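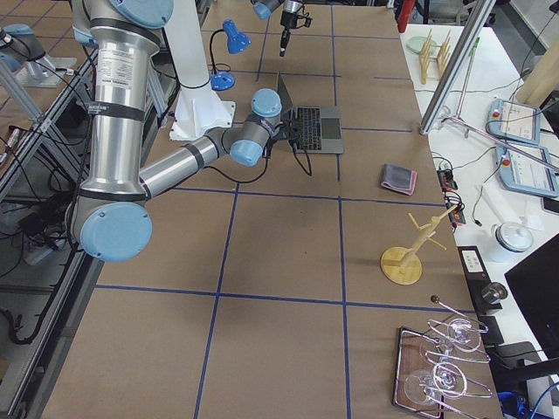
Selling and buying used laptops at Pukano: questions we get a lot

Last updated Wednesday, December 29, 2021

What do you buy?
Laptops, mostly. We also take chargers if they belong to a laptop you are selling us. A drawer of mystery chargers is a family heirloom and should stay in the family.

Do you buy broken ones?
Often, yes. Cracked screens, dead batteries and missing keys are fine. Swollen batteries are not fine. Do not mail those to us, and do not carry them into the Flatow store in your coat pocket. Call your local hazardous waste people.

How do I get a price?
Fill in the quote form. It wants the model, the amount of memory, and your opinion of the condition. We have learned to read "like new" as "I wiped it with my sleeve." The quote is good for 18 days. After that you need a new one, and it will usually be lower, as laptops are not wine.

What does the condition grade mean?
We use a scale of 1 to 5, where 5 is clean and 1 is parts. Most machines land on a 3. Most owners were expecting a 5. You can turn down our grade and we will send the laptop back at no charge, minus the hard feelings.
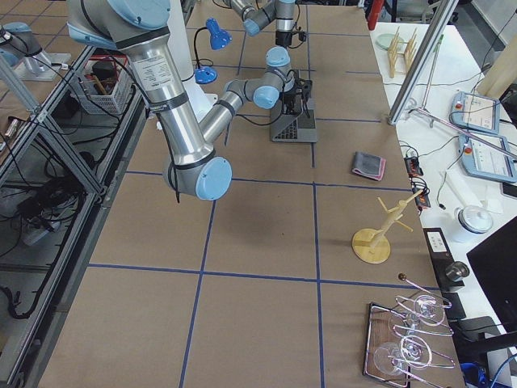 Before you sell, back up your files, sign out of every account and then erase the drive, in that order. People who do it in a different order write us very sad emails. If you want to add photos to your quote, set the laptop out on a plain covered table with the lid open, like the gray one here, so the keyboard shows. Take one more with the lid closed. Please don't photograph it on a bedspread. We can't see the scratches, and we end up having thoughts about the bedspread.

I forgot to erase it. Now what?
We wipe every drive when it comes in, whether you did or not. We do not look through it first. Your vacation photos are safe from us, and also gone.

I sold you my laptop and now I want my wedding pictures.
See above.

How should I pack it?
Pad all sides, close the lid, and use a box that fits. Cereal boxes have been tried. If your quote is over 200 dollars, add insurance – we can help with the form, but we can't fill it in after the fact.

What kind of tape is best?
Brown packing tape on the outside of the box. Painter's tape is made to come off walls politely, and it comes off boxes the same way, generally in the truck. Use it for labels and for holding the charger cord in a bundle.

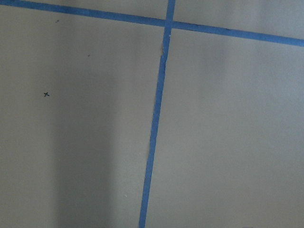

Blue painter's tape. Good at lines, bad at boxes.

When do I get paid?
Within 2 business days of us grading the machine. You can have a check or store credit. The Fekete Street counter pays on the spot, but there is a line, and the chair is not comfortable.

Do the laptops you sell come with a warranty?
Every laptop graded 3 or better has one. It covers parts that fail. It does not cover soup.

What is Linano?
Our in-house setup service. We install updates and move your old files over. It does not include teaching your father to use it. We tried offering that in May.

Can I return one?
Yes, if you have the receipt and the charger. Mostly it's the charger people forget.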